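What the arm has done to our mornings

I've been promising a work post for ages, and the people who come here for allotment news can skip this one. (The leeks are fine.) For everybody else: we've had a robot arm at Ruven since August and I am completely smitten with it.

A bit of background. We pack sample kits for schools and design studios, little trays of blocks and swatches and offcuts, and each customer wants a slightly different mix. One order might be 14 trays, the next 100, the one after that 180 with a different colour in each corner. It's fiddly work. I did it full time for my first few years and I can still feel it in my thumbs if I think about it too hard.

So when Seija Lehtinen told us over tea that an arm was coming, the room went a bit quiet. Elie asked straight out whether anyone was losing their job, and Seija said no, and then she did something I thought was very decent and put it in writing that same afternoon. We all got a copy. Mine's still in my locker. There were four of us on the packing benches then and there are four of us now, but what we do between eight and noon has changed a great deal.

The first change is that somebody has to teach it. I'd pictured a person from the supplier turning up with a laptop and doing all that, and there was a bit of laptop at the start, but most of it has been us. Which tray goes where, how close together the blocks can sit, what counts as a good pick-up and what counts as a fluke. You'd be amazed how much you know about putting a foam cube in a tray until you have to explain it to something that knows none of it! We spent a whole morning arguing about whether a block leaning on the rim is "in". Sumaiya says yes, I say no, and we've settled on no for anything going to a customer.

The second change is the pace. Before, the order sheet set the speed and you kept up. Now there are stretches when you watch and make notes, then stretches when you're up and down resetting things, and it's a different sort of tired. My thumbs are better. My eyes are worse, and I've asked for a lamp at that end. Elie misses the radio chatter you get when four people are doing the same dull thing side by side, and I do see what he means. We've started having our break all together again to make up for it, which had slipped.

And the third is money, so I'll be plain about that as well. Two of us moved up a grade because setting up the arm counts as a skilled task on the Ruven scale. Two of us didn't, because they'd sooner stay on packing and checking. I think the checking ought to count too. A wrong colour that gets past the checker costs a great deal more than a slow pick, and I've said so to Seija, who has taken it upstairs. I'll report back when there's something to report.

What I hadn't expected was how much I'd enjoy it. I come in early now! I've got a notebook with a page for every sort of muddle: blocks too near the rim, two blocks touching, the same colour twice when the sheet wants one of each. When a page stops getting new entries I feel ridiculously proud, as if I'd taught a puppy to sit. It's slower than I am on a mixed tray and I don't mind saying so, but it doesn't get bored at half past ten, and I always did.

Flora Imrie asked me last month whether the place she works, over at Skiststead, should get one. All I could tell her was to make sure the packers are in the room when it's decided and to get the promise about jobs on paper first. Oh, and to sort out the grades before it arrives, which is where we were too slow.

We're on foam cubes and the red tray at the moment, with harder shapes to come once we're happy.

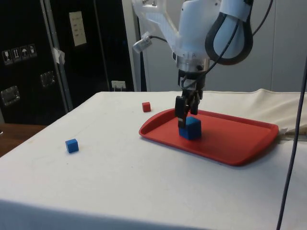
Sandamali Chowdhury: We went through the same thing at Kasetik and the grades were the sore point for us as well. Checking got counted in the end, but only after two of our best checkers had asked to move. Push Seija on it now, while everyone's still pleased with the thing. And do get that lamp!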